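CPU seating task — speaker notes
Student project talk, Prellstead robotics club
Speaker: Soledad Ledesma

Slide 1. Title
Name, club, project. Mention Carkstead for the bench space. Keep under a minute.

Slide 2. The task
Pick up a processor, align it over the open socket, lower, release, close the load plate. We only cover the first four steps. Closing the plate is next term's work.
Board stays in its chassis. A bare board on a mat is easier, but the arm then learns an approach path it can't use inside a case.

Slide 3. Data
574 demonstrations, all teleoperated by club members. 95 held out for evaluation. Recording started in April.
Operators had 15 minutes on the rig, then a break. Error rate climbs after that — see backup slide B if asked.

Slide 4. Wrist view
Leave this one up while explaining the approach. Point out the raised load plate first, then the lever curving up on its right. Both limit where the fingers can go. The chip is in its black carrier, in the gripper, just below the socket. Memory slots are off to the right; a path that drifts that way meets the blue module.

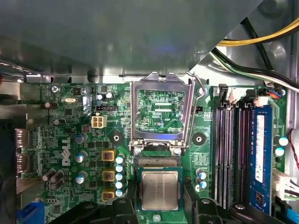 Slide 5. Alignment
Two stages. Coarse: locate the socket from the load plate outline. Fine: correct x, y and yaw from the wrist camera only. The cooler mounting holes on either side of the socket are the reference, high contrast against green.
Failure mode: glare off the heat spreader shifts the estimate. Diffuser fixed most of it. Say "most."

Slide 6. Control
Policy runs on the Gornero controller. Descent is force limited; any contact above threshold aborts and retracts. No pushing, ever.
Modise fingers, printed in-house, third revision. Spare set on the table for people to handle.

Slide 7. What we'd change
Record 300 more runs with the chassis rotated. Log the force data from the first day — we didn't, and the early runs can't be used for contact training.

Questions. Backup slides A to C after this one.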